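Storage and Retrieval in Small Archives
Handout 3: Receiving, sorting and first listing 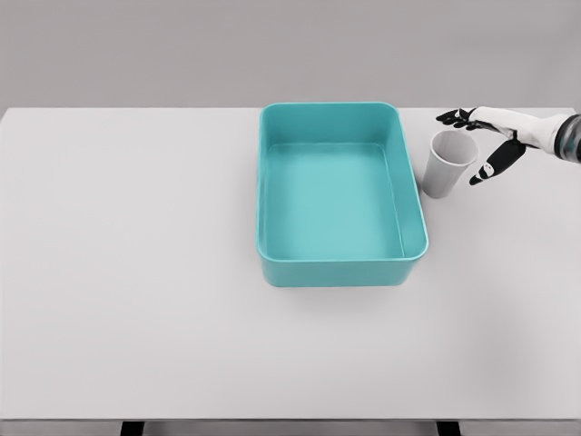 In the last handout we discussed why a small archive should write down its collecting policy before it accepts anything. Now we go to the moment when the boxes arrive. I will use the case of the Ploven parish papers, which some of you know already from the seminar with Sigita Tamošiūnaitė.

1. Receiving

Every delivery gets one accession number, also when it comes in many boxes. The number is given on the same day. Please do not wait until the content is understood, this can take months. In the Ploven case the family brought the papers in two parts, in October and then again in spring, and they should have two numbers. They received one. Later it was not possible to say which letters came with which part, and for the letters without date this was a real loss.

Write in the accession register:
- the number
- name and address of the giver
- what the giver says about the origin, in his or her own words
- the state of the material on arrival
- who received it

The third line is the most often forgotten. Chibuzor Oyewole calls it "the story at the door." The giver may remember that the bundle with the green ribbon was always kept in the kitchen, and this tells us that it was in daily use.

2. Original order

The principle is simple to say: we keep the order in which the creator kept the papers. It is more difficult to apply. Often there was an order once, and then a grandchild looked for stamps.

Before you move anything, make a short sketch of each box with the position of bundles, envelopes and books. If you believe that an order was disturbed, you can propose to restore it, but the sketch must stay in the file.

Sorting is done on a clear table, one box at a time. Loose items go in a separate container, with a paper slip which says from where they came. Pencil only.

3. First listing

The first list is not a catalog. It is made quickly and it describes groups. For the Ploven papers it had 573 lines, and this was too many. Margus Rozīte, who made it, described single letters in the first four boxes and then had no time for the others. The full catalog, finished by Sigita Bite, has 2,809 entries, and she had to write the first four boxes again anyway.

A good line in a first list looks so:

Box 7. Letters received, mostly from Luka, one bundle, tied. Some water damage at lower edge.

A bad line looks so:

Box 7. Various.

4. What to throw away

In the first listing, nothing. Rusty clips may be removed if they damage the paper. Empty envelopes stay with their letters, also when they seem to have no value. The postmark is sometimes the only date.

Reading for next time: Grīnberga, chapter 3, without the appendix. Please bring your own first list of one box or drawer at home, maximum one page. We will exchange the lists and try to find things with them.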